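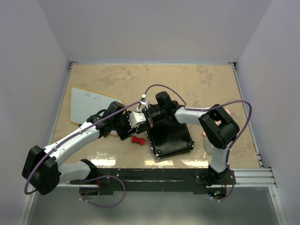
A whiteboard with a yellow-orange border, lying on a tabletop.

Why does whiteboard marker rub off?
23/03/2023

Have you ever drawn on a whiteboard, changed your mind and wiped the whole thing off with your sleeve? (Sorry to whoever does your washing.) Now try that with a texta on paper. No chance! You'd rub until your arm ached and all you'd get is a hole.

I've been mad about whiteboards since I was in Year 2, when I was the kid who got to clean the big one at the front of the class. I used to wonder where the words went. So let's find out.

What's in the pen?

A whiteboard marker has three main things in it. First there's colour, which is a very fine powder called pigment. Then there's a runny liquid, usually a kind of alcohol, that carries the colour out through the tip. That's the bit you can smell when you take the lid off. And last of all there's something slippery and a bit oily, called a release agent. I think of it as the pen's secret butter.

When you write, all three come out together. The alcohol dries up into the air in a few seconds (the proper word is evaporates). What's left behind is a thin skin of colour sitting on top of a thin layer of slippery stuff. The colour never gets a proper grip on the board. Along comes your eraser and off it slides.

A permanent marker has a sticky ingredient in place of the butter. It works a lot like glue, so when the alcohol dries, the colour is stuck fast.

What's in the board?

The pen only does half the job. If you looked at paper through a strong magnifier you'd see a tangle of tiny fibres with gaps all through it, a bit like a bird's nest. Ink soaks down into the gaps and you can't get it back. A whiteboard is coated with something very smooth and hard, so there's nowhere for the ink to hide.

Some boards have a shiny plastic coating. Others are steel with a glassy layer baked on top, and those last for donkey's years. The old board in my kitchen is a Lauritsen, and it has had 18 years of shopping lists on it and still comes up nicely. My cheap one from Sostau went grey in the second year — I was scrubbing it with the rough side of the dish sponge, which scratched it all over. Don't do that!

So why are there smudges?

Ah, the smudges. When you rub out writing, some of the powder goes into the eraser and some gets pushed about on the board. If your eraser is already full of old powder, it can't pick up much more, so it just spreads it around like Vegemite on toast.

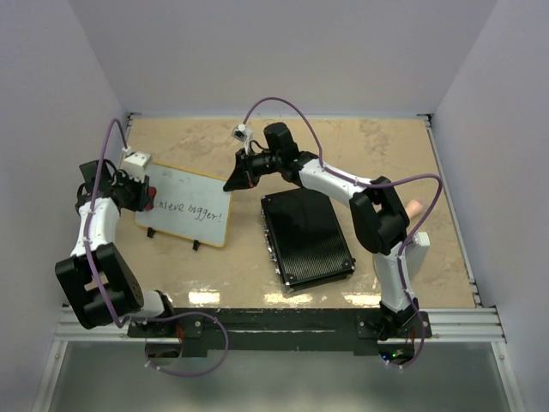
Small boards are my favourite because you can lay one flat on a table and lean right over it. You can use them for spelling words, noughts and crosses, or a message to cheer yourself up before a maths test. And if you get a letter wrong you only have to rub out that one letter. Use the corner of the eraser and go gently, or you'll take its neighbours too. I've lost plenty of good letters that way.

Try it yourself

You'll need a small whiteboard, a whiteboard marker, a dry tissue and a timer. Ask a grown-up before you start, and check the pen says whiteboard or dry erase on the side. Please check twice. I once grabbed the wrong pen and had to look at a wonky drawing of a wombat until December.

Draw three thick dots in a row.
Wipe the first one straight away with the tissue.
Wait 60 seconds and wipe the second.
Leave the third one overnight and wipe it in the morning.

I did mine on a Tosten board with a blue pen. The first dot smeared, because the alcohol hadn't dried yet. The second came off in one go. The third needed a few good rubs! Ink that sits for a long time can grip harder, and that's why old writing sometimes leaves a ghost behind. Did your dots do the same? Different pens can behave differently, so have a go with another colour too.

Words to know

Pigment: powdered colour that doesn't dissolve.
Evaporate: to turn from a liquid into a gas.
Release agent: something slippery that stops one thing sticking to another.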